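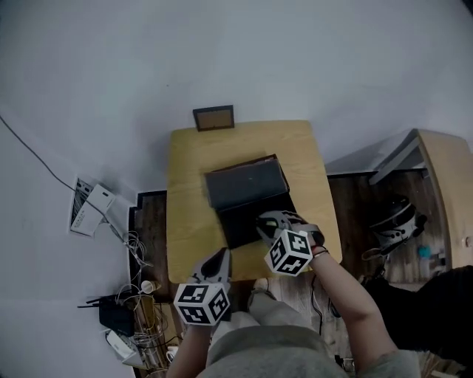

Visits, Shows and Open Days

Thread: Callix open day at Vastuddale — who went, worth the trip?

gripfast
Posted March 16, 2023

Back from the Callix open day, feet killing me, typing this on the train so excuse spelling. Photo up top is from the hand gripper table, person with one in each hand, working at the grey box with the lid up. Best bit of the day for me by a mile.

Quick notes before I forget:

Parking full by the time I got there. Use the field.
Main hall — the usual arms behind fencing, stacking things. Fine. Seen it.
Side rooms — much better. Small groups, you can ask stuff.
Talk by Elfriede Oltmanns on teaching by hand. Ran over, didn't mind.
Coffee ran out before lunch.

The idea in the side room is you do the job yourself holding the grippers, and the recordings get used later to teach an arm the same job. So the person is the robot for a bit. White cubes with the black square patterns sit on the grippers so the system can tell where they are and which way they're pointing.

Had a go. Harder than it looks. Opening a lid with pincers instead of fingers, I felt about five years old.

Anyone else there? Did I miss anything in the far building?

stanchion_bob
Went in the morning. Agree main hall was dull. Same palletiser they had last May with a new coat of paint.

Not sold on the side room tho. Wolfram Nolte was doing the intro for our group and I asked him straight, how many goes before the arm can do a box by itself. He said it depends. On what. The box, the table, the light. Well yes.

gripfast
He told our lot 100 for a first try and 2000 if you want it to cope with a box put down crooked. Maybe he'd been asked enough times by then to have a number ready

stanchion_bob
2000 goes at opening one box. I could program that in an afternoon.

marrowbone
You could program THAT box in an afternoon. Then someone swaps it for one with a stiffer lid and you're back in on the Saturday.

stanchion_bob
Then I get paid for Saturday

pelham_t
Missed the talk, was anything said about grip force? The fingers on the one in the photo have got a black pad on the inside but no idea if there's a sensor behind it or if it's only for grip. We handle a lot of thin card and it's the squashing that kills us, not the finding.

gripfast
Asked that. Answer from the talk was no force sensing on the hand units, they go off how far the jaws have closed. Somebody at the back muttered about it. Didnt catch the follow up, she was packing up by then

marrowbone
The mutterer was Mattes Reinholz, he was in my group after. He reckons it's the weak spot of the whole thing. You feel the card give, through your hands, and you ease off, and none of that goes in the recording. Just the ease off. He had a point I thought.

pelham_t
That's pretty much our problem in one. Ta.

oddjob_49
Disagree a bit. If you ease off, the jaws open a touch, and that IS in the recording. Arm copies the touch. Doesn't need to know why you did it. My apprentice doesn't know why half the time either.

marrowbone
And when the card's a different thickness?

oddjob_49
Then you record that one as well

stanchion_bob
2000 more

oddjob_49
Walked into that.

tilly_wren
We took 4 of ours from college. They were bored stiff in the main hall and I couldn't get them out of the side room. Volkan Sönmez was looking after the table when we went in, very patient, let every one of them have a turn and didn't once grab the gripper off them. Two want to do their project on it now.

Only grumble, it's a tiny room and there's kit and cables down one side, the router and so on, and I spent the whole time telling people to mind their feet. If they do it again next year they want a bigger space for school groups. I've put that on the form.

gripfast
Same here, nearly went over my own bag. Cables bunched up down by the floor on the left. You can see them hanging in the photo, and the power strip in the corner

Anyway mind your feet, yes.

stanchion_bob
Every demo I've ever been to has a tangle like that in one corner. It's how you know it's real kit.

cressida_m
Question from somebody who couldn't get there. In the picture the left gripper isn't at the box, it's lower down nearer the edge of the table with the jaws open. Right one's reaching in. Is left meant to be doing something? Or do you park it?

gripfast
When I had my turn I was told keep both up where they can be seen and don't put one down halfway, even if you're only using the other. So I had my left just hovering like a lemon. What the one in the photo was up to at that second I couldn't tell you.

cressida_m
Makes sense. So no scratching your nose

gripfast
I scratched my nose. Had to start again.

oddjob_49
Kai Dreßler in the far building, since you asked in the first post. He had the other half of it, the arm running off recordings they'd made earlier in the week. Parts out of a tray and into a fixture, Wunderlich fixture by the look of the sticker. It did it. Slow. Stopped once with a part held up in the air like it had forgotten what it came in for, then carried on. He didn't hide it, said straight out it does that and they don't fully know why.

I liked him for that. Most stands would have turned us round to look at the brochures.

stanchion_bob
"Don't fully know why" is exactly what I don't want to hear next to my line

oddjob_49
Fair. Wouldn't put it on a line yet either. Wouldn't laugh at it though.

pelham_t
How slow is slow?

oddjob_49
Didn't time it. Slower than me, quicker than my brother in law.

marrowbone
Timed a few. Best was 49 seconds for the tray, and that was one where it didn't stop for a think. We'd want it at half that before I even raised it with the boss.

tilly_wren
Did anybody pick up the handout from the Grilon table? We ran out of time, it was the one about spare finger pads I think. Students were asking.

pelham_t
Got a spare, will scan it tonight. It's mostly prices.

tilly_wren
Lovely thank you. Prices is what I'm afraid of

gripfast
Home now. One more thing I forgot. Asked Oltmanns after the talk if it matters who does the recording, tidy worker or messy worker. She said they'd sooner have several people than one very neat one, and that the neat ones get fed up first. Also that people speed up after the first hour and the recordings get worse, so they swap over and have a tea.

stanchion_bob
First sensible thing I've heard. Same on any line.

marrowbone
Bob coming round

stanchion_bob
I am not coming round. I'm agreeing about tea.

cressida_m
Is there a date for the next one?

oddjob_49
Board by the door had May on it but no day. Might have been for trade only. I'd ring before you book trains.

cressida_m
Will do. Would want a proper go with the grippers if I'm coming all that way

gripfast
Get to the side room first then, queue was down the corridor by eleven. And take a flask

pelham_t
Scan of the Grilon sheet is in the files section now. Page two is wonky, sorry, scanner lid's bust.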